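4. Texture words and the problem of "fuzzy"

We came to this part of the project expecting it to be the dull one. Color words have been studied for decades, shape words nearly as long, and texture words tend to get a paragraph at the end. What we found in the Vallcombe recordings changed our minds completely, and we have spent more happy hours on the word "fuzzy" than on anything else in the collection.

4.1 How the words were gathered

Speakers in Vallcombe and in the neighboring town of Bullgate were asked to talk freely about things they had at home, with no list and no prompting beyond "tell me what it feels like." The first visits took place in July and the last session closed on 3rd November. We kept every describing word that had to do with touch, including the ones speakers took back or laughed at. The full collection holds 1,000 uses of such words. They fall into 70 distinct forms once spelling and endings are set aside – far more variety than we had dared to hope for.

Each use was tagged for the thing being described, for whether the speaker was touching it at the time, and for any comparison that followed ("like a peach," "like an old dog"). Comparisons turned out to be a gold mine. A speaker who calls a blanket "soft" tells us little, but a speaker who calls it "soft like the inside of a glove" has told us which softness is meant, and has done so without being asked.

4.2 Soft, fuzzy, furry, fluffy

The four words are often treated as steps on one scale. Our speakers do not use them that way. "Soft" describes how a thing gives under the hand, and it goes happily with leather, bread, and mattresses. "Furry" stays close to animals and to things made to resemble them. "Fluffy" is about air: speakers used it for towels, rice, and clouds, and several of them puffed out their cheeks as they said it, a detail we enjoyed very much. "Fuzzy" belongs to the surface alone. A tennis ball is hard and fuzzy in the same breath, and no speaker seemed to feel any clash between the two.

This matters for the account set out in Section 2, where we followed the Tiltero scheme in placing all touch words under either "give" or "surface." The scheme works nicely for "soft" and "fuzzy." It does less well with "fluffy," which wants to be in both places, and we have given that word its own branch in Figure 1.

4.3 Words for what the eye tells the hand

The most exciting result concerns things that speakers had not touched. Of the uses of "fuzzy" in the collection, 19 were said of an object across the room or remembered from long ago. We had guessed that these would be hedged with "looks" or "seems," and they hardly ever were. A thing seen from a chair was simply "fuzzy," as flatly as it was red or tall. The strands at the edge of such a surface (Figure 2) appear to be enough for a speaker to commit to the word.
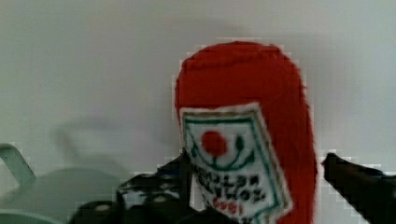
Figure 2. A red object with a fuzzy surface and a white label patch. Fine strands and slight ridges show near the rounded top.

"Smooth" behaves in much the same way, and so does "bumpy." "Soft," on the other hand, nearly always came with a hedge when the hand was not involved, and this is just what the split between give and surface would lead us to expect. Surface can be seen. Give has to be felt, or guessed at, and speakers are careful to mark the guess.

One exchange from Bullgate shows the pattern beautifully. A speaker describing a chair in her hallway, out of reach, called it "fuzzy, and I'd say soft, it looks soft anyway." The first word stands alone and the second is hedged twice. We have found the same order in the Javier recordings, made in a different region and for a different purpose, though those tapes are short and we would not want to lean on them too heavily.

There is still the matter of "fuzzy" in its blurry sense, as in a fuzzy memory or a fuzzy radio signal. We set those uses aside in the counts above and return to them in Section 5, together with "woolly," which has traveled even further from the sheep.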